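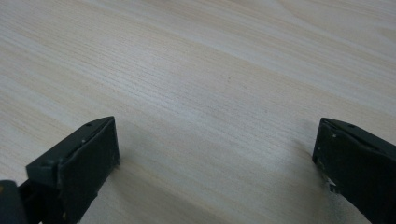
Yabsira Tekleab asked whether the tabletops at Lallden should be oiled again before July or left until the autumn. The meeting preferred July, as the hall is quiet then.

Quotes: Prulline 2000, Dreneo 1000 – the lower price leaves out sanding. Agreed to ask Dreneo for a price with sanding included.

Coasters: 29 in the cupboard, 4 more on order.

Pale wood to be kept. A darker stain was suggested and not taken up.

Quezada room: tables carried over to next meeting.

Closed 8.40 pm.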